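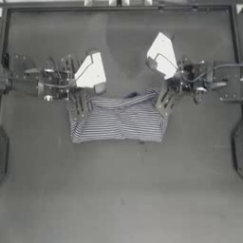
Stories > Movies > How It Works

How do actors talk in a language they do not speak?

Maybe you have watched a movie from another country, and everybody in it spoke your language. The hero was angry and he shouted, and you understood each word. Did the actor learn your language for this? Almost never. What you heard was the voice of another actor. We call this dubbing.

To dub a movie means to take away the first voices and put new voices in their place. The music and the noises stay: the rain, the doors, the horses.

First come the words

The work begins with a translator, who changes all the talking into the new language. This is more difficult than translating a book. When a person on the screen says a short word, the new word must be short too. Look in a mirror and say "mama." Your lips close 2 times. If the new word has open lips, the people watching will feel that something is wrong.

A long movie can have nearly 3000 lines of talking. Even "Oh!" and "Hey, wait!" must be written down.

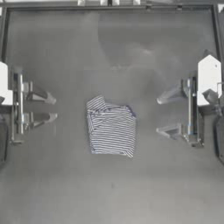

Blue and white stripes, folded.

Then come the voices

The voice actor stands in a small quiet room with a microphone. On a screen the movie plays in little pieces, which are called loops. The actor listens to the piece, reads the line, and speaks at the same moment when the mouth moves. If it is too late, they do it again. For one difficult line in the adventure movie "Drumance," the actor at the Brirkwood studio needed 13 tries. It was only a sneeze and the word "sorry."

A voice actor must also act with the body. If the hero is running, the actor breathes fast. If the hero eats soup, the actor makes the eating sounds. But the feet must stay still, because the microphone hears shoes very well.

One actor can do several people in the same movie. In "Drumance" the king, the baker and the old goat have all the same voice.
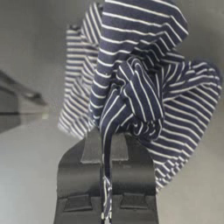
Why do some movies have words at the bottom of the screen?

Those words are subtitles. They let you hear the first actors and read what they say in your language. They cost less than dubbing, and many people like them, but small children cannot read them fast enough.

Last comes the mixing

When all the lines are recorded, a sound mixer puts them together with the music and the noises. A voice in a cave must sound like a cave. A voice behind a door must be softer. At the Ó Néill sound house in Triltusthorpe, the mixing of one movie takes 6 weeks, and the mixer listens to every part again and again.

Try it at home

Ask a grown-up to play a short piece of a cartoon without sound. Watch the mouths and make up your own words for them. Start to speak when the mouth opens and stop when it closes. It is harder than you think!

Posted in: Movies for Kids, Sound and Voices
2023-12-25
6 comments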